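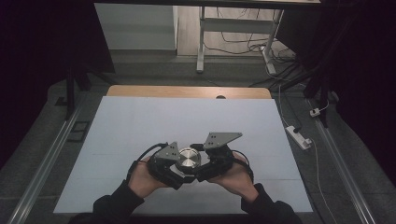
Notes from the White Board

The white board is still on top of the wooden table, where it was put in September as a temporary measure. It has now outlasted two kettles and the Avorley contract. Several of you have asked whether it could go back where it came from. It could, if anyone remembered where that was.

In its defense, small round metal things are much easier to find on it than on the wood. The short silver cylinders from Hlongwane arrived last month in a box of 100, of which 13 are currently at large. They have a bright top face that catches the light, so you would think they'd turn up. They roll. Welington Leite found one in the pocket of a coat he says he hasn't worn since spring, and another was doing quiet service as a paperweight on the Skakari invoices.

So, some house rules for the bench, to be observed until everyone forgets them:

Cylinders live in the shallow tray when they aren't being held by something.

Hold things low over the board. A drop of an inch makes a click. A drop from chest height makes a dent, and Tracey Hebden has already filled in the form for the last one.

Mugs stay on the windowsill. The wooden strip along the far edge does not count as a coaster, whatever it may look like at nine in the morning.

Coil your cables before you go home – both of them, if there are two.

A new board from Skudommont would run us $245 plus delivery, and we have $300 left for furniture until the new year. The other item on the list is a chair for the corner desk, whose present chair goes down but not up. Votes to Tracey by Friday, please. Welington has already voted twice, both times for the chair.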